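Gripper fault halts household trials at Jarna

Jarna has stopped its household handling trials after a fault in the hand-held grippers its staff use to record everyday chores. The fingers on one unit failed to release in April, the firm said, and a check of the other units found the same problem in 12 of 60.

No one was hurt, according to Jarna, which blames a software update from its supplier, Stilidard. Stilidard says the update passed 100 test cycles before it went out. That is a thin number for a tool meant to be opened and closed all day.
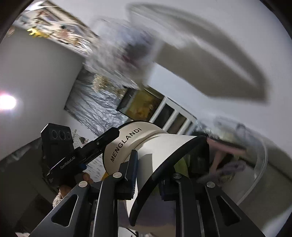

Jarna had told customers in Barnness that the recordings would be used to train Fang, its planned home robot, to tidy clothes. It now says 50 hours of material will be thrown away, but will not say how long the fault went unnoticed, or why the people holding the grippers were not asked sooner.

A fix is promised within weeks. The firm made a similar promise over Fang's battery, and customers are still waiting for that one.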